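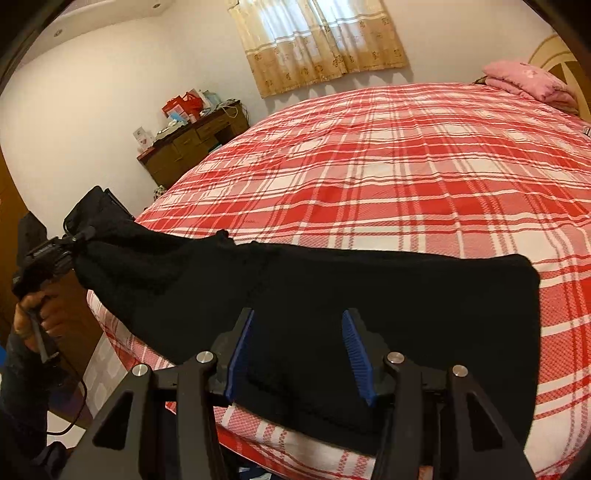 Okay, week three, and we're on pattern repeats! A repeat is the smallest chunk of a design that you can copy over and over to get the whole cloth. Stripes repeat in one direction, checks and plaids in two, and that's the bit that trips people up every year. Take the red and white plaid on the bed - broad red squares, thick white bands, then thinner white and pale pink stripes. To find the repeat, pick any corner and slide along until everything matches again, then do the same going up.

Now the counting part. Say your draft has 40 threads in one repeat and your warp is 3000 threads wide. Divide and you get 75 full repeats, no leftovers (lovely). With a repeat of 80 you get 37 and a half, so one edge stops halfway through the pattern.
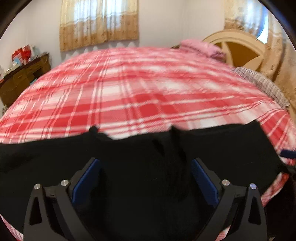 You can live with that half, or you can add 40 threads and finish it off. I usually add them, but I'm fussy about edges.

For next time, work out the leftovers for a warp of 1072 threads with both repeats, and bring your Zerska draft sheets. Pencil, please!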